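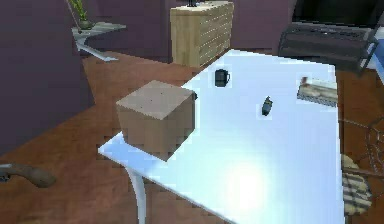

仿真客厅里的桌面任务:桌上有方块、黑色杯子和一块木料。

Vuton 招募远程操控演示参与者

2025年2月23日 Vuton 招募组
打印本页 | 用电子邮件发送

Vuton 正在为 Plorik 项目招募 18 名参与者,在仿真环境中远程操控机械臂,示范日常家务动作。录下的操作用于训练机器人模仿同类任务。

工作内容

参与者坐在操作台前,看着屏幕上的虚拟房间,用手柄控制机械臂完成指定动作。桌面任务以抓取、移动和摆放为主,例如拿起杯子、把方块挪到桌子另一侧。每个任务先练习,再正式录制。失败的尝试也会保留,请不要自行删除,在记录表上标注即可。

另一类任务在电视柜一带进行。柜面上放着一个蓝色小物件,紧挨电视左下角,操作时需要控制好靠近的角度和速度,碰到电视的那一次要重录。 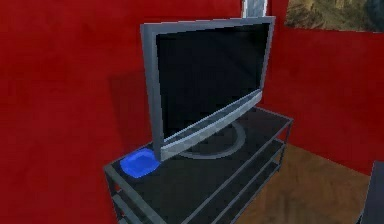
参与条件

年满 18 周岁,能阅读中文操作说明。
视力或矫正视力正常,双手能正常使用手柄。
不要求编程或机器人方面的经验。玩过三维游戏的人上手会快一些,但这不作为筛选标准。
曾参加过 Quaye 手柄测试的人员也可以报名,请在表中注明。

时间与地点

每人参加 2 次,每次 2 小时,中间可随时休息。两次须安排在不同日期。地点在 Stostano 楼一层操作室,进门后在前台登记。录制工作到 6 月结束,名额满后提前停止报名。

报酬

按次结算,两次全部完成后另发一笔补贴,具体金额写在知情同意书中,签字前请看清楚。中途退出的,已完成的部分照常支付。交通费自理。

数据与隐私

我们保存手柄输入、机械臂轨迹和仿真画面,不录制参与者的面部和声音。数据以编号存放,姓名与编号的对照表单独保管。参与者可以在录制结束后 8 天内要求删除自己的数据,不需要说明原因。

报名方式

在 Vuton 网站“参与研究”栏目填写报名表,选好可到场的时段。收到确认邮件后名额才算保留。如需改期,请直接回复确认邮件。

近期发布
Plorik 项目:操作台使用说明
招聘:仿真场景建模员(全职)
Quaye 手柄测试报名已截止
Stostano 楼访客登记须知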